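Give me a low cupboard with proper doors over open shelving any day! Ours at Clodlow is pale wood with striped carpet under it, and I'm fonder of it than of any desk I've had.
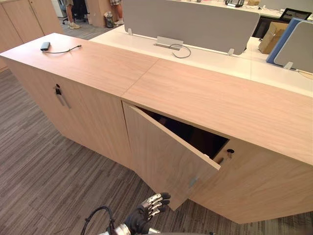
Marcela Mikuš says paper is finished. She scanned 671 pages in July and still walks over to my side to look things up - I rest my case.

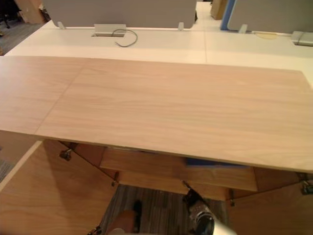
A binder has a colour and a weight, and your hand remembers where it lives. 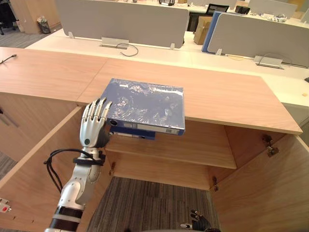

Page last changed: Wed 8 June

My one firm belief is that binders should lie flat if the shelf is low. Standing them up looks smart for 2 days, then they all lean.

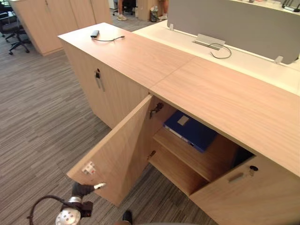 Blue binder on the shelf, label near one end.

Try it with your own lot and write to me if I'm wrong.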